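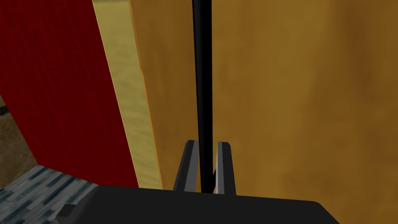
Fig. 1. Gripper at the black bar, orange-brown panel behind. Rendered view.

Series Workshop, Carretero Building
Notebook entry, June
Subject: recap length and spoiler exposure, Morkunine, season two

Started 9:15 a.m. Room set up as for the previous entry. Seating unchanged, lights at the lower setting, sound level checked against the dialogue in the opening scene of episode one.

Purpose

To decide which recap should be placed in front of the first episode of season two of Morkunine, and whether a viewer who has not seen season one can follow the episode with the recap alone. Wirkix has asked for a recommendation on the first point only. The second was added by the workshop and should be kept apart in the report.

Background

The long recap from last spring runs four minutes. It was cut by season one order, episode by episode, and it gives away the identity of the lighthouse tenant within its first minute. The service considered this acceptable for returning viewers. It is a poor choice for anyone who lets the recap play and then decides to go back and watch season one in full. Comments collected by the service after the spring preview came to 1,738, and the group that complained about the recap did so almost entirely on this point. Very few objected to the length. The comments were read in full and sorted by hand before this session. Sorting notes are in the blue folder, with the doubtful cases at the back.

Versions under test

Version A: the four-minute recap, unchanged.
Version B: 70 seconds, picture and dialogue from season one, tenant withheld, ferry accident kept.
Version C: no picture from season one. A written summary on the episode page, 800 words, to be read before viewing.

Version C was included at the request of the service. The workshop had doubts about it, and these were recorded in the planning note before any viewer was seated, so that the result could be judged fairly.

Method

There were 40 viewers in all, divided between the three versions. Each group contained both returning viewers and viewers new to the series. Each group was shown its recap and then episode one of season two without a break. Viewers marked points of confusion on the Larnotard handset, one press for "lost" and two presses for "remembered." No talking during the episode. Written questions afterward, followed by a short group discussion with the sound recorder running.

The double press is a weak point. Several viewers in the first group pressed twice out of haste, and Larnotard logs two quick single presses in the same way as one double. The gap setting was lengthened before the second group. Marks from the first group should therefore be read with care, and the "remembered" count from that group should not be quoted outside this notebook.

Observations, Version A

Returning viewers were restless by the third minute. Two asked afterward whether they could have skipped it at home. New viewers followed the plot of the episode well but were flat in the discussion. When asked whether they would now go back to season one, most said they felt they had already seen it. One wrote on the sheet: "I know who did it, so why would I?" This is the clearest statement of the problem so far and should go in the report in the viewer's own words.

Observations, Version B

Returning viewers placed every main character by the end of the harbor scene. New viewers were lost at the kitchen argument, where the sister refers to "what we agreed on the boat." The marks bunch tightly there. The line depends on a season one scene that Version B leaves out. A few seconds of that scene would probably cover it, and the agreement can be shown without showing who else was on the boat. The edit needs to stop before the camera turns.

New viewers in this group were the most willing to start season one. Several asked the staff not to tell them anything further, and the discussion was closed early for that reason.

Observations, Version C

Most viewers read the summary to the end. Those who read quickly had forgotten the names by the second scene. Spoiler exposure was low, as the text had been written with that in mind, but the episode itself felt cold to this group. The opening shot of the empty pier means something to a person who has just seen the pier in the recap. It meant little to a person who had read the word. The doubts in the planning note were partly borne out. The text did better than expected on the family relations, and one returning viewer asked for a copy.

Other points

The theme music begins at full level right after the recap in Version B. The change is unpleasant and was remarked on in the discussion. This belongs to the sound staff at Wirkix and has been passed on.

The title card still carries the season one lettering. It is not known whether this is intended.

The questionnaire uses the word "spoiler" in question three without saying what is meant. Answers show at least two readings: any plot fact at all, or only a fact that ruins a surprise. Question three is to be rewritten before it is used again. Proposed wording: "Did the recap tell you anything you would have preferred to find out by watching?"

Interim view

Version B, with the boat scene added and the music level corrected, is the version to take forward. Version C may be offered on the episode page as a separate aid for those who want it. Version A should not run automatically in front of the episode. If the service wishes to keep it, it should be placed in the extras with a clear notice that it reveals the ending of season one.

The claim that a new viewer can begin with season two is not supported by this session. New viewers could follow the episode, but they missed most of the humor between the two brothers, and no recap of this length will supply that.

To do

Recut Version B with the boat scene, ending before the turn.
Ask Wirkix about the title card.
Rewrite question three.
Recheck the Larnotard gap setting with the new handsets.
Type up the discussion recordings, Version B first.
Return the blue folder to the shelf in the viewing room.

Session closed 4:40 p.m.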